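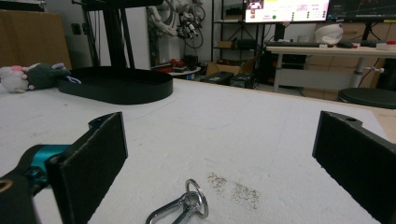 Linocut on the kitchen bench

The first thing Remzi Akyol does with a new class is hand everybody a potato. He wants you cutting before you've had time to get nervous, and within ten minutes the whole back room at Mullgate is stamping wobbly stars onto butcher's paper and laughing at each other's. Then the lino comes out.

I'd tried printmaking at school and remembered mostly sore thumbs. What I'd forgotten is the smell of the ink, and the lovely sticky hiss it makes under the roller when you've got the amount right (too much and it slurps, and your fine lines fill in). Remzi listens for it from across the room. "Bit more rolling," he calls, without turning round.

You need very little. A V-gouge, a wider U-gouge, a roller, a tube of black and an offcut of grey lino will see you through a whole winter. Warm the lino on a sunny windowsill and it cuts like cold butter. Keep your spare hand behind the blade, always, and turn the block for curves while the tool stays put.

My favourite prints were the two-colour ones from Mellor, where Remzi grew up: 4 gum trees on a ridge, the sky rolled from grey to apricot in a single pass. He pulled 101 of them by hand, with the back of a spoon!

Beginners' sessions run again in August, and the Berkeck print fair takes entries until the end of that month. I'm putting in my magpie. His beak's crooked and I love him.

Comments (3)

inky_fingers: Does the spoon need to be wood? Mine's steel and it keeps tearing the paper.

Jude P: Put a sheet of baking paper between the spoon and your print, works a treat.

Cladar Arts: We've still got lino offcuts in the bin by the door if anyone's after some.

We use cookies to remember your preferences. Accept | Manage settings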